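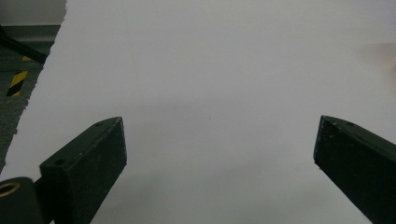

The tariff came in at midnight, and by six in the morning Kathleen Coughlan had read the whole schedule twice and was on the phone to everyone she knew.

"Page 108," she said, before Malachy Mulcahy had got as far as hello. "Go to page 108, and look under preserved fruits. They've left us out!"

Malachy found his glasses, then found the page. There was a duty on cheese, a duty on butter, a very large duty on whiskey, and a long line about jams and jellies that made his stomach turn over. He read it again with his finger on the screen. Jams, jellies, marmalades. No chutney.

"Are we not a jam?" he said.

"We are not a jam, Malachy. We have vinegar in us!"

He had 3,000 jars of Rilell plum chutney sitting in a container at the port, and he had spent most of the night working out how many of them his own family could eat. Now he danced the length of the kitchen in his socks, with the dog after him, and rang Hongmei Shi.

Hongmei was the best customs agent in the county and had been waiting all her working life for a morning like this one. She loved a trade dispute the way other people love a cup final. She had the ministry's notice open, and the reply from the other side, and the reply to the reply, and she wanted to talk about every one of them.

"It's all in the pH," she said. "They'll test it. Have you the lab sheets?"

"I have them since February."

"Oh, lovely. Oh, Malachy, that's lovely."

She told him that Babić, who brought in pickled peppers by the lorryload, had cleared two pallets already, and that the Gasteneck people were stuck with 400 cases of quince jelly and were asking very politely whether anyone could put them in touch with a minister. Niamh Ní Chonaill at the trade desk was trying her best for them. She'd been up all night too, and she was on her fourth pot of tea and having, she said, a grand time of it.

At half past nine the inspector opened a jar. Pádraig Breathnach was there for the port authority and held his phone up so that Malachy could listen. There was a pop, a spoon against glass, then a long wait with gulls in it.

"Well?" said Malachy.

"He's writing," said Pádraig.

"Writing what?"

"I can't see. He's having another spoonful."

Kathleen had come in by the back door with her coat still on, and the two of them leaned over the table with their heads nearly touching – she had hold of his sleeve and was squeezing it hard.

"He wants to know," said Pádraig, "is there ginger in it?"

"There is!" they shouted together.

"He says it's chutney, so. He's stamping it now."

Kathleen let out a whoop that sent the dog under the dresser. Malachy sat down, got up again, and put the kettle on, and then he rang Hongmei to ask what they knew about quinces and vinegar.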